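Lonance Community Supper Group
Minutes of the January meeting

The meeting opened at 7:10 p.m. with Regula Kälin in the chair. The minutes of the last meeting were approved with one spelling change.

Hall rental. The rate for the Thibodeau Street hall goes up to $184 per evening after this month. Members agreed to keep the booking and to ask about a lower rate for the summer.

Tableware. The group is still short of forks at the larger suppers. Jekis has quoted $900 for a full set of stainless steel, delivered.
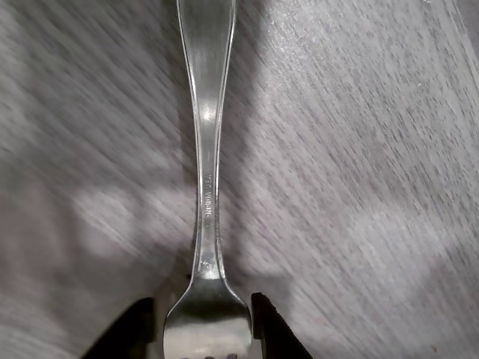

The balance in the account stands at $3,746, before the rental for this month is paid. A motion to accept the Jekis quote was made and seconded. It was held over until a second price comes in.

Supper dates. There will be 4 suppers before the summer break. The notice in the Kurier ran with the wrong start time — 6:00 instead of 6:30 — and a correction has been sent. Menus for the first two are settled: bean soup and bread, then baked chicken with rice. The third is open.

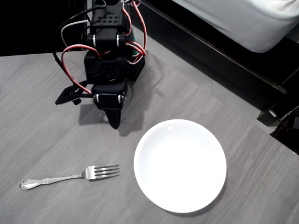
Regula Kälin asked that the third supper be meatless, as several regulars had requested it in the fall. Agreed. A potato and leek bake was suggested, with a green salad.

Other business. The hall oven runs hot on the left side and should be reported again. Leftover containers are to be brought from home.

The meeting closed at 8:25 p.m.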